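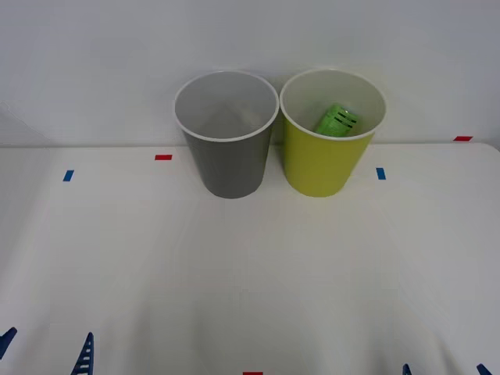
kulebra_38: pues yo firmo ya por la serie antes que por otra película. Dadme ocho capítulos de Bellthorpe con la ciudad bajo la niebla y soy feliz.

Foro > Cine y series > Adaptaciones
Tema: Fimel compra los derechos de Bellthorpe (¡¡por fin!!)
27 de agosto de 2026

tinta_y_celuloide
A ver, kulebra, que el anuncio dice largometraje. Fimel se ha quedado los derechos para cine y la opción de televisión sigue en manos de Kulport, por lo que he leído. Pero vamos, que llevo desde los 14 años esperando esto, desde que me encontré el primer tomo en una caja de saldos, y hoy no me quita la sonrisa ni el jefe. ¡Que lo van a rodar!

mardefondo
Rodar, lo que se dice rodar... han comprado unos derechos. En el año 2000 también los compraron y aquello no pasó de un cartel.

tinta_y_celuloide
El cartel era precioso, eso sí (lo tuve de fondo de pantalla muchísimo tiempo). La diferencia es que ahora hay guion encargado, lo pone en el segundo párrafo de la nota. Y una fecha para la primera versión, marzo.

vinyeta22
Yo lo que quiero saber es qué arco van a adaptar. Si empiezan por el origen me duermo. El origen lo hemos visto en la radio, en los tebeos y en la peli aquella de la tele con el antifaz de cartón. Que tiren directamente al juicio de Potgieter, que es lo mejor que se ha escrito nunca con un villano en el banquillo.

kulebra_38
¡¡El juicio de Potgieter!! Eso son 22 números, ¿cómo lo metes en dos horas? Por eso digo serie.

vinyeta22
Cortando toda la parte del puerto. Lo siento, pero sobra.

mardefondo
¿Que sobra el puerto? Madre mía. Sin el puerto no se entiende por qué Potgieter se entrega. Es como quitarle la mitad al personaje.

vinyeta22
Se entiende con una escena. Una buena, bien escrita, los dos en el muelle y ya. Releí la saga entera este verano y esa parte se me hizo larguísima, aunque los dibujos son una maravilla.

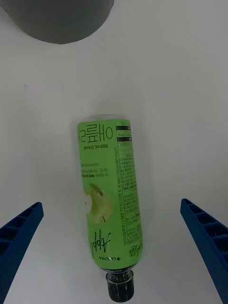
tranvia_nocturno: me meto solo para defender el puerto. Es lo primero que leí de Bellthorpe y me enganchó para siempre, con esas páginas sin un solo diálogo. Si la película se atreve con diez minutos así, sin hablar, me tienen en el cine el día del estreno y al siguiente repito.

tinta_y_celuloide
Ojalá, ojalá. Y con la sintonía de la radio sonando muy bajito al final. Me emociono solo de escribirlo.

mardefondo
La sintonía tiene otro dueño, ojo. Ya hubo lío con eso cuando sacaron el recopilatorio.

kulebra_38
¿Y el reparto? Yo pido caras poco conocidas. El protagonista va con máscara casi todo el rato, así que lo importante es la voz, y una voz nueva te la crees más.

vinyeta22
En eso estoy contigo al cien por cien. Y para Potgieter alguien de teatro, mayor, que sepa estar callado.

tranvia_nocturno
Mayor sí, pero no tanto. En los tebeos tiene alrededor de 38 cuando lo detienen, sale en la ficha policial. Lo que pasa es que lo dibujaban muy castigado.

vinyeta22
Pues me dejas de piedra, yo le echaba sesenta. Voy a buscar esa ficha ahora mismo.

tranvia_nocturno
Segundo tomo de la reedición, hacia el final, justo antes de las cubiertas alternativas. ¡Y mira también las cubiertas, que hay una en rojo y negro espectacular!

mardefondo
Bueno, me estáis contagiando. Sigo sin creérmelo hasta que haya director, pero esta noche saco los tomos de la estantería y empiezo por el puerto.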